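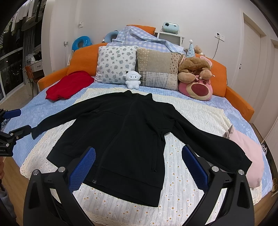

Home Walking Garden Books Archive Contact

March
By Kayode Amadi

I finished the Birnthorpe to Verolwood path last week. I had been doing it in pieces since the fall, one section at a time, whenever I had a free day and the bus schedule worked out. The last section was the one I kept putting off because it starts with a long climb out of the valley and there is no place to stop for coffee until the end.

I left the house before it was light and got the 6:40 bus. There were two other people on it and both got off at the hospital. The driver let me out at the bottom of the lane, where there is no real stop, and I was walking by half past seven.

The climb is 844 feet from the road to the top of the ridge. That is not a lot on paper. Most of it comes in the first mile, though, and the path goes straight up the side of the field with no bends in it. I stopped four times. In October I would have stopped more than that, so I suppose the winter did some good.

The wind on top was stronger than the forecast said. I had dressed the way I have dressed for all of these walks, which is a thin wool shirt, a zip-up jacket, and a rain shell in the pack in case. I used to wear a big padded coat for anything before April and I was always too hot in it by the second hill. Then I would carry it, and it is a bad thing to carry. Now I zip up for the tops and unzip for the climbs and that has covered everything so far. I did put the shell on for an hour along the ridge, mostly for the wind.

The ridge itself is the best part of the whole route. You can see the reservoir on one side and the edge of Verolwood on the other, and there are stone walls most of the way that you can sit behind if you want to eat. I had cheese sandwiches and an apple. I also had a slice of the ginger cake my sister sent, and it had held up well in the pack.

Past the second gate the signs are poor. The old guidebook has you turn left at a barn, and the barn is gone. What is left is a square of nettles and a water trough. I went past it by 500 yards before I checked the map and came back. If you are using the same book, turn at the trough.

The way down into the woods was muddy. Somebody has laid boards over the worst part near the stream but they were slick, and I ended up walking in the mud beside them. My boots are six years old and the left one lets water in at the toe. I will have to replace them this year. I have been saying that for a while and I don't look forward to breaking in a new pair.

I got to the village at ten past two and went to the Tamuno, which is the cafe across from the church. I had lentil soup and two pots of tea. The woman at the counter asked where I had come from and told me her father used to walk the same path to get to work at the quarry, there and back, six days a week. I thought about that on the bus home.

A few notes for anyone planning it:

The 163 bus runs back from Verolwood once an hour until early evening. After that you need a taxi. The fare was more than I remembered.

There is no water on the ridge. I took two bottles and finished both.

Dogs need to be on a lead in the top fields until the lambs are bigger. There are notices on both gates.

The parking lot at the Birnthorpe end fills up early when the weather is good.

I have been asked what the next one will be. I have looked at the Tellell loop, which is shorter but has more road walking than I like, and at the coast. The coast would mean staying over for a night or two. I found a room near the harbor for 280 for three nights with breakfast, and I may book it if the dates work for my brother, who wants to come along for part of it. He has not walked farther than his own mailbox this year, so we will start with something flat.

Older posts Newer posts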